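Pop Music and Place, handout 7
Scenes, towns, and what a "local sound" is

Notes to go with the lecture. Not a substitute for being there. Bring the listening sheet back filled in, 2 sides max.

1. Where we left off
Last time: labels, who pays for the record. Today: the town. Why do bands from one place get talked about as one thing, and who does the talking?

Working definition of a scene (write this down): people, rooms, and a way of hearing about both. Take one away and see what's left. A room with no regulars is a rental. Regulars with no room is a mailing list.

Careful with the word "sound." Often it means one studio, one engineer, same drum kit on every record. Ask who recorded it before you say anything about water or weather or long winters.

2. Case: Deltby
Small port town, one good practice building, one bad one. Post-punk mostly, then synths once the drummers moved away. Key act for us is Drimis, four-piece, first tape made in a school music room after hours. Singer Honeylyn Tagle had been in choirs since age six and you can hear it, the long held notes over very short guitar parts.

Press called it "cold." Tagle in the interview we read: she thought they were making dance music. Keep both in mind. Neither one settles it.

Things to listen for, track 1:
- bass carries the tune, guitar is mostly scratch
- snare late, esp. in the second verse
- vocal doubled but not tightly
- fade out instead of an ending (ask why, on a live band's first tape)

Track 3: same chords, slower, keyboard instead of bass. Compare. Is it a different song? Two or three sentences on your sheet, no more.

3. The numbers question
The first Drimis tape was an edition of 100. Venue held 100 standing. So in theory everyone in the room could own one, and Rodel Talavera (ran the door, later the label, Ornus) claims they all did. Treat with caution. People who ran the door always remeber it full.

What a small edition does:
- makes the thing scarce, which makes people write about it
- keeps it in town for a while
- lets the band be bad at it cheaply

Then Ornus puts out a compilation, 29 tracks, and suddenly there is a "Deltby sound" because there is an object to point at. Discuss: did the compilation record the scene or make it? My view is mostly the second, but Edit Mészáros argues the other way in the reading and she argues it well. See her pages on running order. Talavera put the loud ones first. Folk duo stuck at the end, and nobody reviews the end.

4. Outsiders
Umali, the other band on your sheet. Not from Deltby. Moved there in May to be near the studio, got treated as locals inside a year. Amado Bautista (guitar) jokes that the accent in the songs is put on. Erlinda Dimaculangan wrote most of the words and doesn't find it funny.

Terms:
Authenticity: who gets to say so, and what do they gain by it
Revival: copying with the date left on
Crossover: leaving town, on record or for real

Stage clothes come up a lot in the reviews, more than the playing does. Sportswear, work jackets, thrift store suits. Count how many lines the reviewer gives to clothes before getting to a song title. Then do the same for a review of a solo singer and compare.

5. For next time
Read Mészáros, the chapter on compilations. Skip the appendix.
Listen to all of Umali side two, in order, on speakers if you can. Phones lose the bass and the bass is the whole argument.
Short response, one page: pick a place you know. Name the rooms. Name how people find out. If you can't name the rooms say so and say why.

Don't write "gritty." Don't write "eclectic." Late work goes in the tray outside my office, not under teh door.

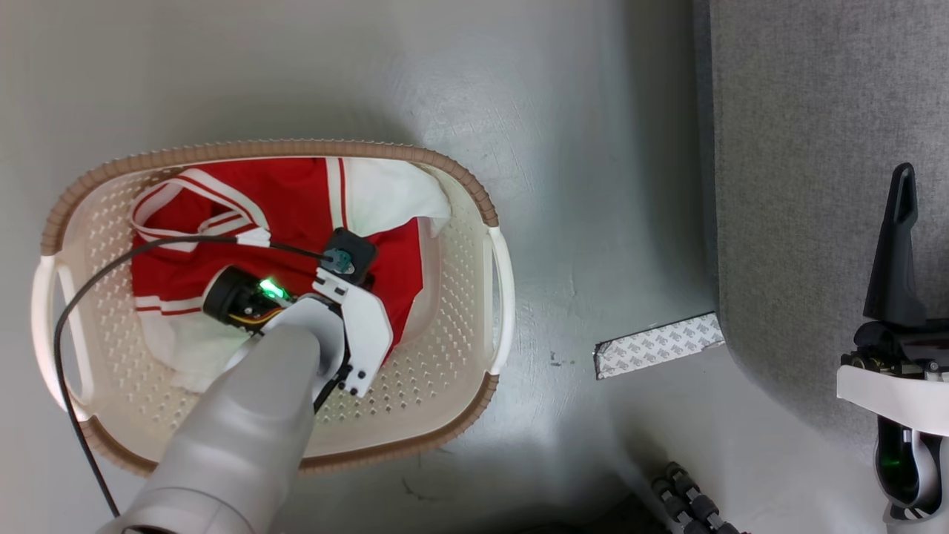
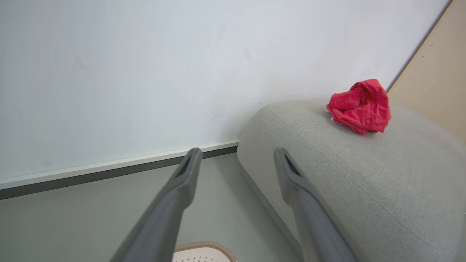 Fig. 1, red and white garment in a basket. Fig. 2, wall and baseboard.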